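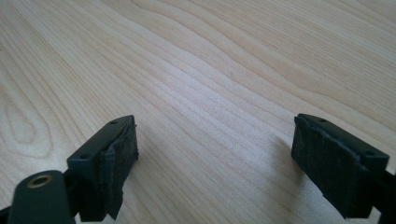 Wostell Home Signal Meter: Worth Buying?

Every time a carrier puts up a new mast, somebody starts selling a gadget to go with it. The Wostell is a handheld meter that claims to tell you how much radio energy from phones, routers and cell towers is reaching your living room. It costs $233, and the box promises "peace of mind." I had my doubts before I got the battery door open.

Setup is easy enough. You pick a band, hold the thing at arm's length and wait for a number. My first reading next to the router was 70. Seventy what? The screen doesn't say, and the manual calls it a "comfort score." I took a second reading from the same spot and got 29. I hadn't moved, and neither had the router.

The Hegde meter I've used since May costs less and at least shows real units. It isn't a lab instrument either, but when I repeat a reading I get close to the same one. 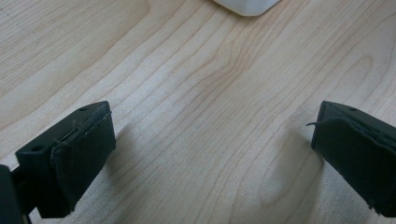
Kane Maihi wrote in to say I'm being too hard on it, and that his Wostell settles down if you give it a full minute per band. He uses it to find the best place for his 5G home internet box and doesn't care what the score means as long as it goes up near the right window. Fair enough. I tried the full minute. The readings did calm down some, though the free signal page in my modem's settings picked the same window in less time.

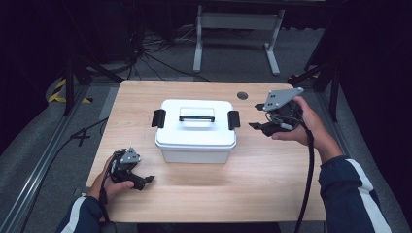
Then there's the app, which wants your location and an email address before it will save a single reading. The history chart has no scale. One evening it logged a peak of 2,185 while the meter was switched off, and support still hasn't answered me on that.

Build quality is fine. The buttons click, the battery lasts. I'd skip it at this price.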